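3.2 Packaging format and purchase setting

The second part of the study looked at whether the container changed how people judged a non-alcoholic drink before they had tasted it. Earlier work on soft drinks has mostly compared glass with cans. Low- and no-alcohol products are a harder case, as the container often borrows its shape from an alcoholic drink and buyers may read it as a signal of what is inside.

Four products were used. Furkside is a pale, lightly hopped drink sold in brown glass. Grondum is a dark malt drink sold in cans. Vidmar is a sparkling apple and hop drink, and Onidach is a clear malt water with added citrus. The last two are sold in plastic bottles. All four are labeled as containing no alcohol, and all were bought at normal retail price from the same wholesaler in January. None of the producers had any part in the design of the study or saw the results before this paper was written.

Participants were recruited through notices at office buildings and at two supermarkets. A total of 224 people completed the first questionnaire, and 200 of these returned for the tasting session. The remaining 24 were left out of the analysis in this section. Participants were asked how often they bought beer, soft drinks and bottled water, and where they usually drank them. No one was turned away for not drinking alcohol.

Each participant rated every product twice. The first rating was made from the closed container, with the label visible. The second was made after tasting from a plain cup, without being told which product it was. Ratings covered expected sweetness, expected bitterness, refreshment, and how willing the person would be to drink the product at work, at lunch with others, and at home in the evening. A seven-point scale was used throughout. The order of the products was changed from one participant to the next so that no product was always tried first.

Ratings from the closed container differed more between products than ratings from the cup. Onidach and Vidmar were judged the most suitable for drinking at work, and Furkside the least. In open comments, participants often said that a brown bottle on a desk would need explaining to a manager or a customer. Grondum fell between these positions. Several participants compared it with an energy drink, which they considered normal in an office, while others said the can looked like a beer from across the room.

After tasting from the cup, the gap in willingness to drink at work became much smaller. Furkside moved up on this question and Onidach moved down. The main complaint about Onidach was a thin, slightly cardboard-like aftertaste, a note that is well known in malt drinks and usually put down to oxidation. We did not measure oxygen in the samples and cannot say whether the bottle material played a role. The best-before dates on the four products were not the same, and this may also have affected the result.

Seventeen participants gave the same rating to all four products on every question in the closed-container stage. We ran the analysis with and without them. The ranking of the products did not change, and the figures reported here include them.

3.3 Outer packaging and delivery

A smaller set of questions dealt with drinks ordered online. Participants who bought drinks this way were asked whether they preferred a printed carton with the brand name or a plain one of the kind shown in Figure 4. Preference for plain cartons was stronger among people who had orders delivered to their place of work. Those who had drinks sent home were more evenly divided — some liked a printed carton as a gift, and others said they did not look at the carton at all.

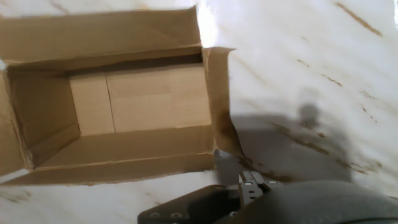 Figure 4. Plain corrugated cardboard box without printing, open and empty.

The answers on cartons should be read with care. The questions came at the end of a long session, and participants were not asked to handle a filled carton or to open one. Weight was raised in the comments by people who ordered glass, but it was not part of the questionnaire. We also did not ask about the cost of delivery, which is likely to matter more to most buyers than the look of the box.

Two points carry over to the next section. The container had a clear effect on where people thought a drink belonged, and most of that effect was gone once the container was removed. The effect on expected taste was weaker and held mainly for bitterness, where the brown glass bottle scored highest before tasting. Section 4 looks at whether these differences depend on how often a person drinks beer, and treats the regular buyers of non-alcoholic drinks as a separate group.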